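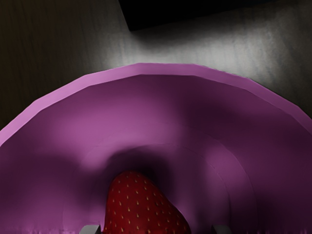

Riltgate Writers' Circle, Short Fiction Page

Strawberry, Purple Bowl
Posted 02/11/2018

By the time I got to the strawberry I had already ruined a lemon, two plums and a thing the program called "pear_b," and I was starting to take it personally.

I should say how the job worked. I sat in a swivel chair on the second floor at Godoy with a controller in each hand, and whatever my hands did, the gripper on my screen did too. Pick up the fruit, put it on the table, press the pedal, and that was one example. The Flinberg model ate examples. It wanted 1,000 of every fruit in every bowl, and then (I swear this was in the email) it wanted 1,000 more with the lights moved.

The strawberry lived in the purple bowl. It sat way down in the dark part, seeds all lined up nice and even, like somebody had planted them with a ruler. I had the wrist view up big, so mostly what I saw was bowl. You bring the fingers down open, one on each side, and you wait until you like how it looks. Then you squeeze.

"You wait too long," said Balakrishnan Sastry, who had the chair next to mine and was faster than me at everything, including lunch.

"I'm lining it up."

"You're admiring it. It's going to learn that from you, you know."

I laughed, and then I went home and couldn't stop thinking about it! Because he was right, I did wait. I'd get both fingers down in there and just hang for a second, same as my mother does with her hand over a box of chocolates. I'd never noticed it in myself. She does it with peaches at the store too, and with doorknobs, if she isn't sure she wants to go in.

The next morning I tried to quit doing it. Down, squeeze, up, pedal. I got 8 clean ones in a row and felt like a champion, and then I knocked the strawberry clear up the wall of the bowl and it rolled back down and sat there looking exactly as red as before. Pedal. Fail. They kept the fails too, in a separate folder.

We passed 3,000 in July, fruit and bowls all together, and Londard sent over a sheet cake because they were the ones paying for it. Somebody hooked the trained model up to the big monitor so we could eat and watch. They gave it the purple bowl first. I had frosting on my thumb.

It came down nice and steady with its fingers open. It got to the strawberry, one finger on the left and one on the right, and it stopped.

"Is it stuck?" said the woman from Londard.

Balakrishnan looked at me over his plate and didn't say a word, bless him.

"Give it a second," I said.

It took its second. Then it closed up, gentle as anything, and lifted, and everybody clapped with their forks in their hands. I called my mother from the parking lot and asked what she was up to, and she said she was standing in front of the refrigerator, deciding.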